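Le pain de seigle et la patience

J'ai commencé à faire mon pain en février, il y a deux hivers, parce que la boulangerie de ma rue avait fermé. J'écris ce billet en français, qui n'est pas ma langue, alors je vous demande un peu d'indulgence pour les mots techniques. Chez nous, il existe un seul mot pour le levain, pour la pâte qui attend et pour la personne qui ne se décide pas. En français j'ai dû apprendre beaucoup de termes : le rafraîchi, le pointage, l'apprêt, la grigne. J'aime surtout la grigne. Je l'ai cherchée trois fois dans le dictionnaire.

Mon premier pain était plat et gris. Le deuxième aussi. Le troisième, je l'ai mangé quand même, avec beaucoup de beurre. Je suivais alors une recette de froment, et je remplaçais simplement la farine par du seigle, ce qui est une mauvaise idée. Le seigle n'a presque pas de force. Il ne se pétrit pas, il se mélange, et il colle aux doigts comme une chose qui vous aime trop. Il faut l'accepter et garder un bol d'eau à côté de soi pour se mouiller les mains.

La farine, je la prends au moulin Rutkowska, à 39 kilomètres de chez moi. Sur le linteau de la porte on lit 1757, et la route pour y aller est si mauvaise que je crois volontiers à cette date. Ils vendent trois moutures. La plus grossière sent le foin et donne une mie humide, qui se garde une semaine entière. J'en achète un grand sac et je le partage avec ma voisine, qui fait des crêpes avec sa moitié. Des crêpes de seigle ! Je n'ai pas encore eu le courage de les goûter.

Pour le levain, j'ai maintenant une habitude assez fixe. Le soir, vers neuf heures, je sors le bocal du réfrigérateur, je jette une partie et je nourris le reste avec 107 grammes de farine et la même quantité d'eau tiède. Le chiffre est bizarre, je le sais. Il vient d'un soir où j'ai versé trop vite et où le pain fut excellent, et depuis je n'ose plus le changer. Le matin, le levain a doublé et il sent la pomme un peu vieille. S'il sent le vernis à ongles, il a eu faim, et je le nourris une fois de plus avant de l'utiliser.

Ma cuisine est petite et j'ai longtemps travaillé sur la planche posée au-dessus de l'évier. Depuis le printemps j'ai enfin une vraie table, blanche, que je peux essuyer d'un seul geste. C'est peu de chose, mais on cuisine autrement quand on a de la place pour poser ses coudes.
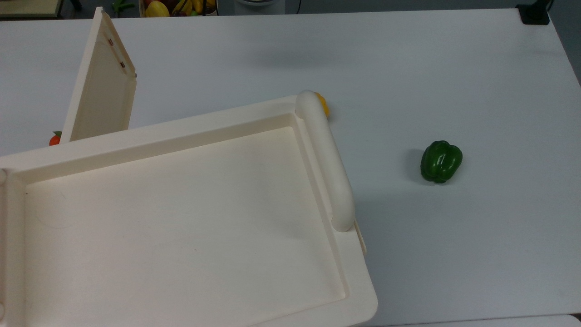
Un plateau crème sur la table blanche.

Revenons au pain. L'erreur que j'ai répétée le plus souvent, c'est de vouloir couper trop tôt. Un pain de froment, on peut le manger encore tiède, et je ne juge personne. Le seigle, lui, doit attendre jusqu'au lendemain. Si on le coupe à la sortie du four, la lame ressort pleine de pâte et on pense que la cuisson est ratée. J'ai remis ainsi au four deux pains qui étaient parfaitement cuits, et ils sont devenus des briques. Maintenant je l'enveloppe dans un torchon de lin, je le mets en haut de l'armoire et je vais me coucher.

Pour la cuisson, je chauffe le four au maximum pendant les quinze premières minutes, puis je baisse à 198 degrés. Mon four ne connaît pas bien les nombres ronds : quand je règle sur 200, il saute et il se met à souffler. Une heure en tout, parfois un peu plus en hiver. Je frappe sous le pain avec un doigt, et s'il répond comme une porte, je le sors.

On m'a demandé dans les commentaires si j'ajoute des épices. Oui, du carvi, mais une petite cuillère seulement. Ma grand-mère en mettait une poignée, et enfant je les enlevais un par un avec l'ongle, ce qui prenait tout le petit déjeuner. J'ai essayé aussi la coriandre, qui est bonne avec le fromage et étrange avec la confiture. Les graines de tournesol, je les fais griller d'abord – sinon elles restent molles et tristes.

La prochaine fois, je voudrais parler du pain noir à la mélasse, que je n'ai pas encore réussi. J'en suis à la quatrième tentative. La croûte est belle, mais le milieu s'enfonce toujours du même côté, à gauche, et je commence à soupçonner le plancher de la cuisine. Si quelqu'un connaît ce problème, qu'il m'écrive, je répondrai avec plaisir, et avec quelques fautes.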